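Section 3: Sorting and sleeving your Clarnia cards

Read this section before you open your first booster box. The Clarnia base set has 812 cards, and sorting is easier if you set up the binder first.

What you need
- The Prarimska ring binder with 70 nine-pocket pages
- Soft sleeves, one pack of 1000
- A clean, dry table
- The printed checklist from the back of this guide

Setting up the binder
1. Open the rings with both tabs at the same time. Pulling on one ring by itself can bend it.
2. Load the pages with the pocket openings facing up.
3. Write the series name on the spine label and slide it in.

Note: Binders made before November have a narrower spine and hold fewer pages. Use two binders for the full set.

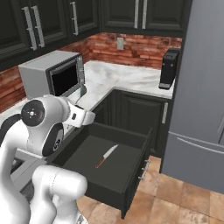
Sorting the cards
4. Separate the cards by the color of the bottom border.
5. Put each color in number order. The number is in the lower right corner, next to the artist credit.
6. Mark each card on the checklist. Put duplicates in a separate box for trading.
7. Sleeve each card, then place it in its pocket. Leave a pocket open for any number you are missing.

Caution: Do not put two foil cards back to back in one pocket. The foil layer can stick and peel.

Signed cards
Cards signed by the artist Ulla Nurmi do not fit in the standard pockets once they are in a hard case. Store them upright in the Gevton card box.

Checklist corrections
Eyvindur Thygesen's name is misspelled on the first printing. It is not a variant and has no separate checklist number.

Guide revised May 15, 2018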